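机器现在能不能在床上叠一件毛衣？（家务与自动化版）

大家好，我想请教一个关于家务机器的问题。中文是我的第三种语言，如果有写得不清楚的地方，请直接指出，我会修改。

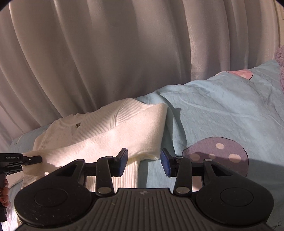 我家的衣服一直是在床上叠的。我们住在 Dunstead，房子不大，没有专门的桌子，洗好的衣服从阳台收进来，就放在床单上，一件一件叠好，再放进柜子。T恤和裤子我不觉得麻烦，麻烦的是针织的衣服，特别是罗纹的毛衣。袖子很长，拿起来的时候会变形，放下去的时候又总是歪。我的母亲叠得很好看，我叠得不好看，我的丈夫说他不会叠，我认为他是不想叠。

最近我看了很多关于机器人的视频。视频里面，机器人把毛巾叠成方块，放得很整齐。我很佩服，可是看了几个以后，我有一点怀疑。毛巾是长方形的，桌子是平的，颜色也和桌子不一样。我的情况完全不同：床是软的，床单有花纹，也有很多皱纹，衣服是浅颜色的，早上太阳照进来的时候，一半亮一半暗。人看这样一件毛衣，马上就知道哪里是领子，哪里是袖口。机器也能知道吗？

我的问题有下面几个：

第一，现在有没有一种机器，普通家庭可以买，能够把放在床上的毛衣叠好？我说的是随便放的毛衣，没有先铺平。

第二，如果没有，困难主要在眼睛还是在手？我的意思是，它看不懂衣服，还是看懂了也抓不好？

第三，有一家店向我推荐一种叫 Sindora 的叠衣机，价格是 2000，要先用夹子把衣服夹在上面，然后机器自己送进去叠。我应该买吗？还是应该再等几年？

补充一下，我已经查过这个网站以前的讨论，大部分是讲扫地机器人的。扫地机器人我有一台，我很满意，只有电线和袜子它处理不了。请不要再推荐扫地机器人，谢谢。

发帖人：阳台朝东

针线盒

您好。我在服装厂的整理车间工作过几年，后来在一家做自动化设备的公司负责测试，所以您的问题我两边都知道一点。我也是外国人，您的中文我看得很明白。

先回答第一个问题。就我所知，普通家庭现在买不到这样的机器。实验室里有能做的，有的做得相当不错，但是从实验室到您的床边还有很长的路。视频里的成功，我相信大部分是真的，只是您看不到失败的那些次，也看不到视频是不是加快了。您以后看的时候可以留意角落里有没有写“几倍速”。我自己测试过一套双臂的系统，叠一件长袖上衣，最好的一次用了 142 秒。一个熟练的工人用不了这么久，她一边聊天一边叠，还能顺便发现衣服上少了一颗扣子。

第二个问题比较有意思，我想多写几句。

您问困难在眼睛还是在手。我的看法是，两个都难，而且它们互相影响。

先说眼睛。一个杯子放在桌子上，不管怎么转，它还是一个杯子。一件毛衣扔在床上，每次都是新的形状。袖子可能压在身体下面，领子可能翻到里面去，衣服的下摆可能和床单的皱纹混在一起。您提到床单有花纹，这个确实会增加难度。印在布上的图案有边线，机器需要学习哪些线是图案，哪些线是衣服真正的边。太阳光也是一样，一条亮的光落在毛衣上，它的边界非常清楚，有时候比衣服自己的边还清楚。用比较新的学习方法，这些问题比十年以前好得多，不过好得多和可以放心是两回事。

再说手。大部分机器用的是两个手指的夹爪，这种夹爪结构简单，也结实，但是它没有我们手指的感觉。叠毛衣的时候，第一个动作是捏起一层。请您注意，是一层。如果捏起两层，前片和后片就一起起来了，后面的动作全部会错。人的手指轻轻一搓就知道是一层还是两层。夹爪要知道这件事，需要在指尖装传感器，或者从旁边看，或者先提起来一点，看看形状对不对，不对就放下再来。

床的软也是一个问题，您观察得很仔细。在硬的桌子上，夹爪可以往下压到桌面，再合起来，布就进到中间了。在床上，您往下压，床也往下走，床单也皱起来，夹爪一合，很容易把床单和袖口一起夹住。我见过这样的情况：机器很认真地把毛衣叠好了，同时把床单也叠进去一个角。

罗纹针织还有弹性。提着袖口往上拉，袖子会变长；放下来的时候，它不会马上回到原来的长度。所以程序算好的位置，到了真正放下的时候就差了一些。棉布衬衫没有这个问题，衬衫有别的问题，这里就不写了。

至于机器怎样学，现在常见的做法是让人先做很多遍，把手的动作和看到的画面一起记录下来，再拿去训练。同一件事要在不同的房间、不同的光线、不同的床单上做，机器才不会只认识一张桌子。我觉得这个方向是对的。在厂里教新工人也是这样，讲半天不如带着做几遍。

第三个问题，Sindora 这种要用夹子夹的叠衣机，我没有用过这个牌子，只能讲这一类机器。它们里面是固定的动作，像一个折纸的架子，衣服必须按照规定的位置挂好。挂的时间和您自己叠的时间差不多。厚的毛衣很多机型不收，请在付钱以前问店里三件事：最厚可以多厚，有扣子的衣服行不行，卡住的时候怎么把衣服拿出来。如果店员回答得不清楚，我建议您不要买。

最后写一个叠罗纹毛衣的办法，也许对您现在就有用。把毛衣正面朝下放好，用手掌（不要用手指尖）从中间往两边抹平。袖子不要横着折过去，斜着折，让袖口指向下摆的中间，这样肩膀的地方不会鼓起来。然后从下摆往上折三折。手掌接触的面积大，毛衣就不会被拉长。床软的话，可以在下面垫一块硬的板，我用的是一本很大的旧地图册。

Gachanja洗衣部

我的回答短一些。我在一家旅馆的洗衣部上班，旅馆有 51 间客房，床单和毛巾每天都要洗。

我们有一台折叠机，只叠床单。它很快，也很少出错，我非常喜欢它。但是喂床单进去的是人，把叠好的床单拿走的也是人。有一次供应商来，介绍说有会自动抓毛巾的设备，我们经理问了价格以后就请他喝茶了，没有再谈。

客人送来的衣服，毛衣、裙子、小孩的衣服，全部用手叠。有一个冬天的早上，我一个人叠了 101 件，到中午手腕很疼，那天我非常希望有机器人。现在还没有，我还是用手。

楼上说先垫一块板，我同意。另外毛衣不要刚从烘干机里拿出来就叠，先放一会儿。

2000 买那台机器，我觉得不值。同样的钱可以买一张好的折叠桌子，还可以剩下很多。

海港边的旧电脑

我和上面两位的意见不太一样，请让我说明。

他们都在用工厂或者旅馆的标准来要求家里的机器，我认为这个标准不完全合适。在工厂里，142 秒叠一件当然不能接受。在家里呢？如果我早上八点出门，下午六点回来，机器有十个小时可以慢慢叠，它叠一件用五分钟我也没有意见。洗碗机也比人洗得慢，大家还是买洗碗机。所以速度在我看来不是最重要的，最重要的是没有人看着的时候它会不会弄坏东西。毛衣被钩出一条线，或者扣子被拉掉，这个我会有意见。

我住在 Greltotport，我们这里的大学开放日的时候，我去看过一次叠衣服的演示，是在一月份。那个机器人叠了一件短袖，成功了；然后有一位小朋友把自己的毛线帽子放上去，它想了很久，最后把帽子推到桌子边上，掉下去了。旁边的学生很不好意思，马上捡起来还给小朋友。我问学生，什么时候家里可以用，她说她不愿意猜一个年份。我觉得这个回答很诚实，我也不猜。

不过我想提醒发帖人，“能不能叠毛衣”可以分成几个小问题，其中有一些比较容易。比如把衣服从床上拿起来放进篮子里，比如把深颜色和浅颜色分开，这些动作对形状的要求低，夹歪一点也没有关系。我猜家里的机器会先做这些，叠毛衣排在后面。如果有一台机器每天晚上只负责把床上和地上的衣服收到一个地方，我个人已经愿意付钱了。

还有一个问题，前面没有人提到，就是地方。两条手臂的机器需要站在床边，手臂要伸得开，床和墙中间要有足够的空间。发帖人说房子不大，请先量一下。我量过我自己的卧室，结果是机器人可以进来，但是进来以后我就不能开柜子的门了。

关于 Sindora，我的邻居有一台，放在走廊里，上面现在放着雨伞和信。我没有问他为什么。

阳台朝东（发帖人补充）

谢谢三位，我都仔细看了，有几个词查了字典。

我决定不买那台叠衣机。今天我去店里按照第一位的建议问了三件事，店员说毛衣“薄的可以”，我问多薄，他用手指比了一下，比我的所有毛衣都薄。有扣子的衣服他说要看扣子的大小，我的白色毛衣领子下面只有一颗小扣子，他也不能肯定。

斜着折袖子的方法我试了，肩膀的地方确实平了很多。我没有大的地图册，用的是切菜的板，当然先洗干净擦干了。板有一点短，下摆会露在外面，如果有人知道多大的板比较合适，请告诉我。

我的丈夫也看了这一页，他说那个“先把衣服收到一个地方”的机器他很感兴趣。我告诉他，这个工作他今天晚上就可以开始做。

问题先不关闭，如果以后有人在家里真的用过能叠毛衣的机器，请在下面写您的经验，也请写明是在桌子上还是在床上叠的。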